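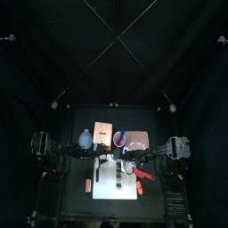
Blackout lining on a bay window: separate or bonded, and what fullness?

Asked by Rūta Kütt in Curtains and Blinds

I am making floor-length curtains for a bay window in a west-facing bedroom. The face fabric is a mid-weight linen blend, 137 cm wide, no pattern repeat. The finished drop is 2,310 mm from the underside of the track to 10 mm above the carpet. The track is a Flastia bendable aluminium one, already fitted to the ceiling, total run 2,761 mm including both returns.

Questions:

I can buy three-pass blackout lining by the metre and make it up as a separate layer, or have the linen bonded at the shop in Gruscombe. Bonding costs more but saves me cutting two lots of fabric. Does it hang properly around a bend?

The pattern I have says 2.5 times fullness for pencil pleat. With blackout behind it I think the stack at each end will cover too much of the side panes. Can I drop to 2 without it looking mean?

Light comes in over the top of the existing curtains from 4 pm in summer. Will a ceiling-fixed track cure this by itself, or do I need a pelmet as well?

I have a domestic machine, nothing industrial. It copes with denim hems.

Edited to add: the bends are both 135 degrees internal, and the runners pass them without catching when the track is bare.

Answer from Thérèse Lévesque
Marked as accepted

Separate lining. Bonded fabric is stiff in both directions and wants to fold where it folded last time. On a straight track you can live with that. On a bend the pleats splay as they pass the corner and then set in that shape. It also can't be washed in most cases, and if the bond lifts there is no repair.

Make the lining as its own curtain with its own light tape, and hook it into the lower pockets of the face curtain heading so both travel on one set of runners. Cut the lining so that it finishes 30 mm shorter than the face fabric and 20 mm narrower at each side. Hand-stitch the two together down the leading edge and the return edge only, a stitch every 150 mm, and start the stitching well below the tape so you can still unhook it.

Fullness: 2 is fine for pencil pleat in a mid-weight linen. Work from the track length, not the window width. 2,761 x 2 = 5,522 mm of flat fabric across the pair, or 2,761 mm per curtain. Your fabric is 1,370 mm wide, so two widths give 2,740 before you take out the join and side hems. With a 15 mm seam and 50 mm double side hems you finish at 2,510 mm per curtain, and the pair comes to 1.82 times. That is thin. Use two and a half widths per curtain. Five drops in total, one of them cut in half lengthwise, with the half width on the outer edge so the join sits near the wall.

The lining can be less full than the face. I go to 1.5 on lining where the stack is tight – the folds don't match but you can't see them from the room side.

Needle holes in three-pass lining show as pinpricks of light, so use a fine sharp needle (size 80), a stitch length of 3.5 mm, and don't unpick if you can avoid it. Clips to hold the hems while you sew, no pins except inside the seam allowance. If the coated side sticks under the foot, a PTFE foot fixes it. Tissue paper works too but is slow.

Let the face fabric hang for a few days before you take up the hem. Linen drops. I have had 15 mm on a curtain this length.

Answer from Kurniawati Mandagi

On the light question. A ceiling-fixed track closes most of the gap over the top but there is still the depth of the track and the runner, usually 12 to 20 mm, depending on which pocket you hook into. Use the bottom row of pockets on the tape so the heading stands up in front of the track. You want the top of the tape just brushing the ceiling. If it drags, let it down a few millimetres at the hook.

You don't need a pelmet if you do that. The sides matter more. Return the curtain to the wall at each end and fix a screw eye at the return so the last hook goes into the wall itself. Most of the glow people complain about comes from there and from the centre, where you want an overlap of 80 mm or so. Does your track have an overlap arm? Some of the bendable ones don't.

Reply from Rūta Kütt

No overlap arm in the box. I have found one listed in the Flastia accessories and will order it. I have allowed for the extra in the fabric.

Answer from Wanpen Chareonsuk

We just put up a roller blind behind ours with side channels and kept the old curtains. Cheaper and very dark. Zemwood sells the kits. Not sure if they do them for a bay, ours is a flat window.

Reply from Thérèse Lévesque

They won't meet at the corners in a bay. You get a vertical strip of light at each bend where the rollers stop short, the width of the end brackets. Fine behind full curtains, but then you are paying for both.

Reply from Rūta Kütt

Going with separate lining, two and a half widths. Is it worth weighting the lining hem, or only the linen?

Reply from Thérèse Lévesque

Linen only, one penny weight at each corner and one at each join. The lining is heavy enough.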